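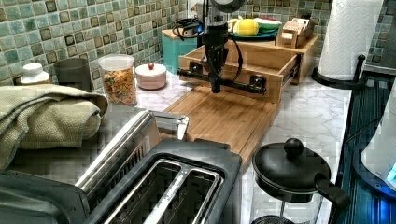
Fault 647 on the Fikeletti controller reads "grip lost during pull," and I would not take its word for it. We got it over and over on the drawer task at Larkthorpe, and the first advice from every direction was to raise the grip force. Don't start there. Look at what can produce the message without any grip being lost, beginning with the cabling. A thin cable loops along the side of the gripper bar, and when the bar is down over the front rim of the drawer like this there's wood, metal rail and toaster all within reach of a careless path. A cable that snags or gets tugged can drop the finger signal for an instant, and the controller can't tell that from a handle slipping out.

Before you touch anything

Press the emergency stop and leave it pressed. A protective stop after 647 is only a pause. On our controller, clearing the message on the tablet lets the arm resume from the middle of the pull, with the fingers wherever they happened to be. The manual calls this a convenience. I call it a good way to get a hand pinched between a drawer and a gripper.

Copy the log off before restarting. The restart wipes the short buffer, which holds the only part worth reading.

Step 1. Read the log in the right order

Find the 647 line and go backward. You want two entries: the last finger position and the last wrist force. If finger position goes blank before the force changes, suspect the cable or its connector. If the force climbs first and the fingers then close to their minimum, the handle did get away from you. If both have the same time stamp, the log is no use, and you'll have to reproduce the fault at low speed.

Ours showed wrist force climbing to 78 newtons before the fingers closed. That is far too much for a light drawer on a rail. Something was holding it, and more grip force would have had us pulling harder on a stuck drawer.

Step 2. Check the approach by hand

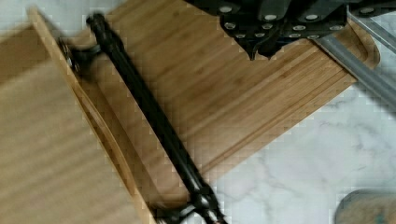 Support people like to blame calibration, and once in a while they're right. Put the arm in manual mode at its lowest speed, keep one hand on the stop, and jog the gripper in toward the handle. Stop well short. Get your eyes down level with the counter and look at the clearances yourself; the wrist view flattens everything, and I don't trust it for height. With the finger tip just above the bamboo board there is very little room for an error downward. Check the black handle bar too. It's held by a bracket at each end, and a finger that comes in too close to either one can catch on the bracket and still report a perfectly good grip.

If the fingers meet the bar off center, re-teach the grasp point. Don't add an offset in the task script. Somebody at Astthorpe did that with a Leemans gripper, somebody else recalibrated the arm later, and then the offset was the fault.

Step 3. Move the drawer without the robot

Back the arm out and press the stop again. Slide the drawer through its full travel by hand, slowly. Feel for a tight spot, and look along the outside rail for crumbs or a loose screw head. Then look at what is standing or lying near the front.

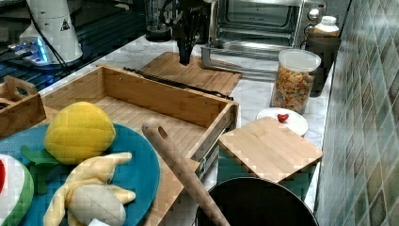
Open drawer, with the rolling pin near its front and the cutting board behind.

Clear the whole path of travel and repeat the hand test. If it runs freely now, put things back one at a time until it doesn't. Dull work, and it settled more for us than the diagnostic tool did. Long utensils inside the drawer get the same treatment, as they can shift and wedge against a side.

Step 4. Run it again, slowly

Cap the pull force in the controller before you run anything. Whatever cap you choose, test it with the drawer deliberately held by a soft strap, never by a person. The arm should stop. If it keeps pulling, the cap isn't being applied to this task, whatever the settings page says. On our firmware the cap had to be saved in two places, and the second one is not in the May release notes.

Then do the full task at low speed, stop within reach, everyone else back from the counter.

What I still don't know

Raising the grip force made 647 show up less often. I have no good explanation and I don't count it as a fix. If your numbers look different, send me the log with the buffer intact. A screenshot of the tablet won't help.

Ekene Jibrin
2026-02-23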